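From: In-ho Lim
To: league-players list
Date: Jan 15, 2025
Subject: Re: Winter league format, seeding and the Hekov map

Thanks for this, Yu-na. Replies under each part, and then a few things from me that need an answer before the first round.

Yu-na Ji wrote:

> Now that the qualifier is done I'd like us to settle the format before
> people start booking evenings off. We had 31 players finish all the maps,
> which is too many for a single round robin and an awkward number for
> groups. My suggestion is two divisions, top 14 in the first and everyone
> else in the second, with promotion halfway through.
>
> Seeding should come from total qualifier time and nothing else. Last
> season we used a mix of times and old results and I had complaints until
> June about it.
>
> I'd also like to drop Hekov from the map pool. The cut after the second
> checkpoint is worth too much and it isn't fun to watch.

On the divisions: yes, two is fine. Seventeen in the second division means one player sits out each round, so I'll put a bye in the schedule and give it no points either way. Please don't ask for a bye on a particular night. They are drawn by the script and I'm not going to edit them by hand.

On promotion: I'd move two up and two down at the halfway point. Points reset for those four and they take the average of their new division. It's the same rule Clirkemis used for their autumn cup and it caused very little argument there.

On seeding: agreed, qualifier time only. Two people had their Zonura times rejected by the server for a version mismatch. They both sent replays, I've run them through the checker and they are valid, so the times count. The full table is on the league page. If yours looks wrong, mail me the replay file, not a screenshot.

On Hekov: I'd sooner fix it than drop it. I've moved the checkpoint ring forward so the cut no longer skips the banked turn. The fixed version is uploaded with the same name and a 2 on the end. Old records on the first version stay where they are but won't be used for anything. Run it a few times this week and tell me if there's another line I've missed. If someone finds one that saves more than half a second, I'll take the map out and put Jireš in its place.

A few people asked whether we are keeping the two-lap finals. We are. First to three maps, two laps each, loser picks the next map from whatever is left in the pool. In the regular rounds it stays at one lap and best of five.

Now the offline evening. The hall is booked and we have it from early afternoon until ten. Bring your own pad or keyboard, headphones and a network cable if you have a long one. The tables are wide enough for two setups facing each other. Heating is poor until the machines have been on for an hour or two, so dress for it, and put your name in your things. The lost property box from the last evening is still with me and I will bring it along.

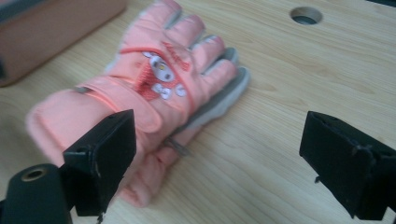 Pink child's glove, embroidered patch on the back.

Travel is up to each player as before. The last bus leaves before the hall closes, so if you need it, tell me and I'll put your matches first. There is parking behind the building but it fills up on match days at the football ground.

Two rules that were unclear last season, written out so we can point to them:

If your connection drops during a map, the map is replayed once. A second drop by the same player loses that map. This applies online only. At the hall, any fault with our network means a replay, however many times it happens.

Input remapping tools are allowed if they map one key to one key. Anything that sends more than one input from a single press is out. I know some of the newer pads do this from the factory, so check yours and turn it off. I'll be looking at input traces for all the first division matches and a sample from the second.

Prize money is 2000 in total, the same as last year, split over both divisions. The entry fee doesn't change. Anyone who paid for last season's cancelled final evening already has that carried over and shouldn't pay again.

The server had 173 files in the replay folder when I looked this morning, many of them practice runs. I'm going to clear everything that isn't a qualifier run before the first round, so download whatever you want to keep.

Yu-na, could you confirm by the weekend that you're all right with keeping the fixed Hekov, and say whether you can commentate the first division opener? I can do the second division stream but not both, as they overlap by an hour. We also still need somebody to run the overlay. It's mostly typing in names and scores between maps, and I can show a new person how it works in one evening.

Everyone else, please reply to the list if you object to the promotion rule. If I hear nothing I'll put it on the page as written.

In-ho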